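Beltwood Community Kitchen -- Autumn Walk-Through, April
Checked by: Anisa Lumenta
Second pair of eyes: Melur Ong
Areas: main kitchen, dry store, back passage, loading door

Marks used: OK, FIX (do it this month), NOW (do it before the next session)

I love doing this one! The kitchen gets a proper going-over twice a year and I always learn something about the building. Comments are long in places, so skip to the marks if you're in a hurry.

1. Exits and passage

Front door opens fully, not deadlocked during sessions -- OK
Back passage clear for its full width -- NOW
Exit sign lit over loading door -- OK
Door closer pulls the door shut by itself -- FIX

Comment: Five crates of jars were sitting in the passage when we arrived on Saturday. They're in the dry store now, but please don't let them creep back. The closer on the passage door stops a hand's width short of the latch. Melur gave the adjusting screw a quarter turn and it got better, then worse, so we've left it for Halim to look at.

2. Fire gear

Blanket on hook beside the cooktop, tabs hanging down -- OK
Extinguisher gauge in the green -- OK
Extinguisher tag punched for this half-year -- FIX
Smoke alarm test button -- OK (very OK, my ears are still ringing)

Comment: The new blanket position is brilliant. You can reach it without leaning over the burners, which was my big grumble last spring. The service tag hasn't been punched. I rang Plallton and they're coming out to the Clarndale hall anyway, so they'll do ours on the same trip.

3. Gas and cooktop

Isolation valve labelled and turns freely -- OK
Flame blue and even on all burners -- FIX
Rangehood filters clean -- OK
Hose free of cracks and kinks -- OK

Comment: Back left burner has a lazy yellow tip on one side. Cap needs a soak and a scrub, then a retest. Filters were spotless! Whoever took them home and ran them through the dishwasher, thank you, you've set the standard. Gas meter read 2,231 if anyone wants to start a log.

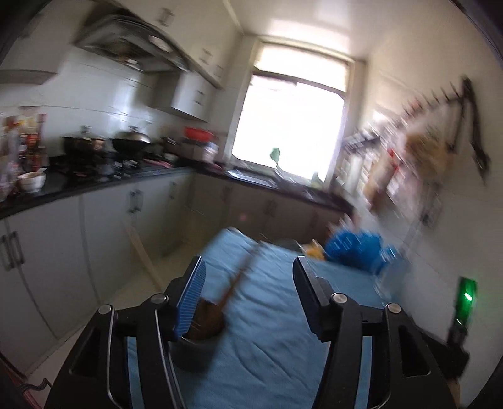 4. Benches, utensils and boards

Wooden utensils free of splits and fuzzy ends -- FIX
Boards sorted by colour and stored upright -- OK
Knives in the rack, none loose in drawers -- NOW
Pan handles tight -- OK

Comment: Run your thumb along every wooden spoon before it goes back. If it catches, bin it. We retired a few with cracks running up from the bowl, and the rest would love a rub with food-grade oil. There was a paring knife under the tea towels in the second drawer. Melur found it, luckily with her eyes and not her fingers. Knives go in the rack, every time, even the little ones.

5. Cold storage

Fridge at or below 5 degrees -- OK
Freezer seal grips a strip of paper all round -- FIX
Everything dated -- OK

Comment: The fridge is running beautifully now it's been pulled away from the wall. The freezer seal lets the paper slide out at the bottom corner on the hinge side. Try warm soapy water along the fold first, as there's a fair bit of grit in there. If it still slips, a replacement seal is listed at $51, so I'm happy to just order it.

6. Power and lights

Test button on safety switch trips -- OK
Leads and plugs undamaged -- OK
No double adaptors -- OK
Dry store light -- FIX

Comment: Zero double adaptors, first time ever! The dry store tube flickers for a minute before it catches. Halim has spares in the Clarndale cupboard.

7. Floor

Mats flat, no curled edges -- OK
Mop and wet floor sign in reach -- OK
Loose tile near sink -- FIX

Comment: The tile rocks but hasn't lifted. It's taped for now. There's $400 left in the repairs line, so I'd like to get the tiler to check the whole row while he's kneeling there anyway.

NOW items were both cleared before we locked up. FIX items are on the sheet inside the pantry door -- put your initials next to one if you can take it on.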